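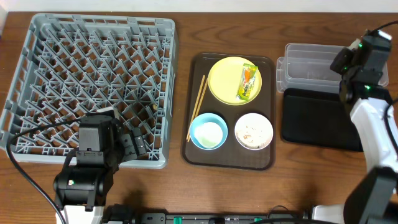 Hidcombe Table Clearing Set: data card

Version 6. Maintained by Ibsa Shiferaw. Second reader: Liya Lemma.

Summary

Hidcombe is a set of 2,733 photographs of small tables at the end of a meal or snack. Each one comes with a short list of what is on the table and a note on where each thing ought to go next: rack, bin, storage, or left alone. The set was put together to study how people sort a messy table. I have doubts about how much it can tell anyone about that, and this card is mostly a list of those doubts.

What is in it

Bowls, plates, chopsticks, serving trays, dish racks, clear storage containers and snack packages. The tables vary less than we would like. Too many have a wood grain top and a pale wall behind, and anything trained or tested on them may be learning our taste in furniture.

Files

items.csv: one row per object per photograph
places.csv: the "goes to" note for each object
disputes.csv: rows where the two readers disagreed
rooms.txt: which room each photograph came from (Vistmont, Partington or Jellcombe)

The Jellcombe rows in rooms.txt were filled in by hand in May and have been checked once.

Label notes

Dirty. We mark a dish dirty only when residue can be seen. A white bowl with brownish specks of food inside is an easy call. A blue bowl with a pale green inside, on the same tray, is a harder one. Earlier versions had a "clean" label and I took it out. You can't tell clean from a photograph. What remains is "residue seen" and "no residue noted", and the second one means very little.

Tray. The worst label in the set. A brown serving tray with dishes on it and a flat black tray lying by itself on the table both got "tray" up to version 4, and the "goes to" note was then a coin toss. They are now "tray, in use" and "tray, bare". Liya thinks this mixes up the object with its situation. She is probably right, but I haven't seen a better split.

Package. A snack package sitting on a yellow plate could be rubbish or somebody's dessert. If it can't be read as open or sealed, the label is "package, unknown" and the place is left blank. Please don't fill in the blanks with "bin". An outside user did, and got very good scores.

Chopsticks. Labeled as a pair when two lie together. Sticks that lie partly alongside a bowl are still listed under the tray and never under the bowl.

Rack. Square gray rack with pegs and ribs. Listed as furniture, so it never gets a place of its own. Whether a bowl would stand up between the pegs is not recorded, though people keep asking.

Container. Clear plastic is easy to miss. Both readers went back over all the clear containers for version 5 and found 113 that had been skipped. I would guess there are more.

Agreement

The two of us agreed on nearly all the object names and on far fewer of the places. I don't publish a single agreement figure. One person wrote the rules and then helped apply them, and a number from that would flatter us.

What I wouldn't use it for

Claims about how households clear up. The "goes to" notes are opinions from two people who both wash dishes before wiping the table. Claims about order are out too: each photograph is a single moment and says nothing on what was picked up first.

Known problems

30 rows in items.csv have a color and no object name. They are left in so the row numbers match version 3.
"Light blue" and "blue" were used loosely. Treat them as one color.
Partington has hardly any plates.

Changes

Version 6, 11 July 2020: tray label split, "clean" removed, disputes.csv added.
Version 5: clear containers reread.

Corrections go to Ibsa, with the row number. Reports that just say a label looks wrong will be believed, but they won't get fixed.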